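Repacking and Sorting Bagged Goods at the Counter
Notes compiled by Korkor Fiadzo

Thin film bags are harder to handle than boxes or jars. The film slips, holds a static charge and folds over on itself, so the contents shift while the bag is being moved. The method below suits kitchens where packets are sorted into bins or drawers after shopping.

Lifting a bag

Take hold of the film at a fold or seam, where it is doubled, and keep the grip clear of the contents. A single layer of clear film stretches and can split at the printed edge. Bags with a decorative print, such as cream dots with brown script, should be labeled separately if the product name is hard to read. Masking tape 2 inches wide holds on most film.

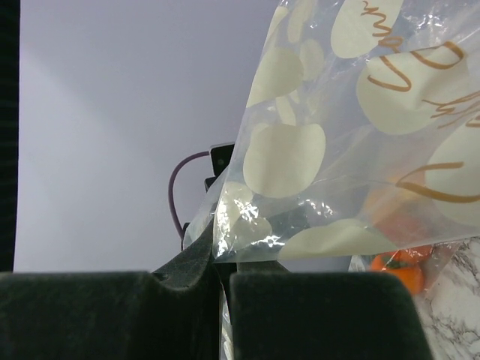 Preparing the surface

Clear an area at least 40 inches long. Wipe it with a damp cloth, then a dry one. Damp film clings to stone and laminate alike and picks up crumbs. Set the bins along the back of the counter in the order they will be filled. Garetora bins stack up to three high with the lids on; the Barbier type should be kept to a single layer.

Sorting flat wrappers and small packets
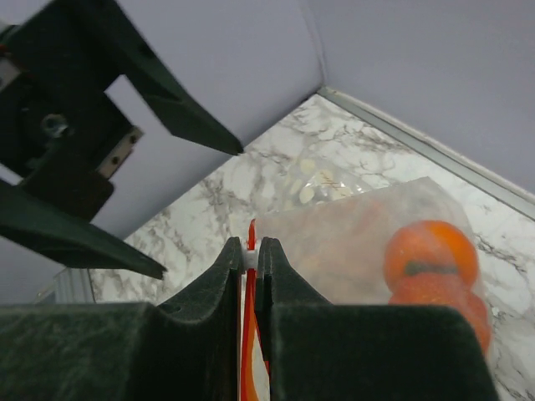

Flat packaging is best filed upright, on edge, with the printed side facing the front of the drawer. Stacked flat, the lower packets are hard to identify and tend to be forgotten. Strong color bands make good index marks. A packet with red and white diagonal stripes can be found from its top edge alone, so only a small part of it needs to stand above the divider. On a white countertop with gray veining, clear film is difficult to see, and empty bags should go straight into the waste bin.

Closing opened bags

Press out the air from the bottom upward. Fold the top over twice and fix it with a clip wider than the fold. Write the month of opening on the tape. Fallonau clips lose tension in the freezer and should be used at room temperature only.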